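Chapter 4

Surfaces and Finishes

What this chapter covers

4.1 Why objects are given a finish
4.2 Gloss, satin and matt
4.3 How light behaves at a surface
4.4 Glazes, lacquers and enamels
4.5 Wear, cleaning and repair
4.6 Writing a finish into a specification

Before you begin

Students should have completed Chapter 3 and should be familiar with the terms body, blank and substrate. A set of sample tiles is needed for the practical work in Section 4.3. Centres following the Rodora scheme of work may use the tiles supplied with that scheme. Other centres may prepare their own from any smooth, flat material, provided that each tile carries one finish only.

Introduction

Most of the things we handle in a day are known to us by their outermost layer. A door is recognised by its paint, a table by its varnish and a bowl by its glaze. The layer is often thinner than a sheet of paper, yet it decides how the object looks under a lamp, how it feels in the hand, whether it stains and how long it may be kept in use. For this reason the finish is treated in this book as a part of the design, to be chosen at the same time as the form and the material.

It was not always taught in this way. In many older courses the finish was left to the last lesson of the term, and pupils applied whatever was in the cupboard. The result was a good deal of careful joinery hidden under poor varnish. The course at Skeltby, on which the present chapter is based, moved the subject forward so that pupils meet it before they begin their main project in December.

A finish may serve one purpose or several. It may keep water out of a porous body. It may protect metal from rust. It may make a surface easier to wipe, or harder to scratch. It may carry colour, and it may change the apparent weight of an object, so that a plain form seems richer or a large one seems lighter. These purposes sometimes conflict. A very smooth coating is easy to clean but shows every finger mark. A rough one hides marks but holds dirt. The designer must decide which matters more for the person who will use the object. 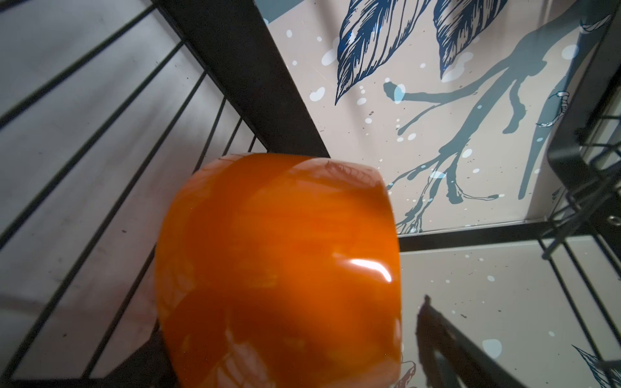 Gloss is the first property that most people notice, and it is the one most often described badly. In ordinary speech a surface is called shiny or dull, and the matter is left there. A designer needs to say more. On a strongly glossy surface the light returns in an orderly way, so that a lamp or window appears as a small, bright patch with a clear edge. The short curved streak of white near the right edge of the orange cup is a highlight of this type, and the brownish smudge under the rim is a weaker reflection, that of a leaf shape. On a satin surface the same highlight would be wider and softer. On a matt surface it would spread so far that the eye would no longer pick it out, and the colour would look nearly even from one side to the other.

The form of the object also plays a part. A flat glossy panel may reflect a whole window, with its bars in their correct places. A curved wall squeezes the reflection into a narrow band, and a bend in two directions reduces it further. Pupils who draw round vessels should therefore study where the highlight falls before they begin to shade. A highlight in the wrong place will make a sound drawing look false, and no amount of later correction to the outline will put it right.

Colour is affected as well. Dark and saturated colours appear deeper under a gloss finish because less scattered light is mixed with them. The same pigment in a matt finish will look paler and a little chalky. Two parts painted from one tin may not appear to match if one of them has been rubbed down afterwards. When a colour is chosen from a printed chart, the chart should be checked for the level of gloss at which it was printed.

Case note: the Bronov tableware range

The Bronov works produced a range of plain table vessels for canteens, first in a full gloss glaze and later in satin. The shapes were unchanged. Canteen staff preferred the gloss range, which they found quicker to dry with a cloth. Diners, when asked, preferred the satin range and described it as warmer. The works kept both and sold them at the same price. In the catalogue the gloss vessels carried order number 700 and the satin vessels order number 900. Questions on this case are set at the end of Section 4.4.

A second case, the lacquered trays made at Âu, is discussed in Section 4.5. It concerns repair, and should be read together with the notes on safe ventilation.

Terms used in this chapter

Finish: the outermost treatment of a surface, whether applied to it or worked into it.

Glaze: a glassy coating fused to a ceramic body by firing.

Highlight: the bright area on a surface where a source of light is reflected towards the viewer.

Lacquer: a hard coating built up in thin layers, each of which is allowed to harden before the next is laid.

Substrate: the material that lies beneath a finish and supports it.

Note on practical work

The test described in Section 4.3 takes 40 minutes, or 42 if the lamp is to be moved between groups. Tiles must be clean before the lesson starts. A trace of grease will alter the result, and pupils should hold each tile by its edges. The lamp should remain at one height throughout, and the blinds should be drawn.

Text of this chapter last revised 10/7/26.

4.1 Why objects are given a finish

The oldest finishes were rubbed on by hand. Oil, wax and fat were worked into wood and leather to keep out the wet, and the change in appearance came as a welcome addition. Clay vessels were polished with a smooth stone before firing, which closed the surface and left a low sheen. In each case the maker used what lay close by, and local finishes came to look as different from one another as the local soils and woods from which they were made.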